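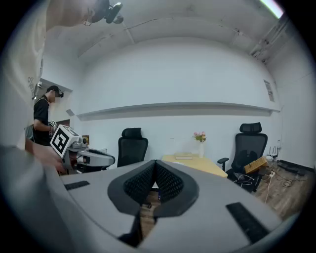

Flynn Tawhiri wrote to us in the first week that a school trip is remembered by what the pupils put on paper the same evening, and that the later essays all sound alike. We took this remark seriously, and it decided what is inside the collection and what is left out.

Clustudley Trip Journals
README, version 2
Last changed: 16 December 2024

What this is

Clustudley Trip Journals is a collection of short texts written by pupils during one residential visit to the coast at Zamgate. The pupils were in Year 9 and Year 10. They stayed five nights at the Mekonnen field center and wrote every evening after dinner, by hand. The texts were typed later by two teachers. Spelling mistakes of the pupils are kept — also the funny ones.

Contents

journals.csv: one row for each entry, with the columns entry_id, pupil_code, evening, place, text
places.csv: the names of the places visited, with the spelling we prefer
prompts.txt: the questions which were read aloud before writing
consent_form.pdf: the empty form, in the version sent to families

Size

38 pupils took part. Not every pupil wrote on every evening, so please do not expect the same number of rows for each code. An entry has at most 500 words. Longer entries were cut at the last full sentence, and the cut is marked with three stars.

How the writing was done

Pupils had 60 minutes in the dining room. One prompt was read twice and after that the teachers did not help, except with the names of places. On the third evening the bus came back late from the lighthouse and the time was shorter. These entries have the value 3 in the column "evening" and should be compared with the others only with care.

The prompt for the fourth evening was changed on the same day. The walk to the old harbor was canceled because of wind, so the pupils wrote about the lifeboat museum.

Names and privacy

Names of pupils, brothers, sisters and friends are replaced by codes. Names of teachers are replaced by the word TEACHER. Families of 9 pupils asked us to remove single sentences, and we did this without leaving a mark in the text. If you recognize a person in spite of this, please write to us and do not publish the passage.

Known problems

The place "Gull Steps" appears in three spellings. Only places.csv is correct.
Drawings in the margins were not copied. Some entries say "see my map" and there is no map.
Two pupils exchanged notebooks on the second evening. We have corrected the codes, but one entry is maybe still wrong.

Use

You may use the texts for teaching and for study of young people's writing. Please do not use them for grading software. The typed files are stored with Navenus, and the notebooks went back to the pupils.

Next version

We plan to add the entries of the January trip, if the families agree.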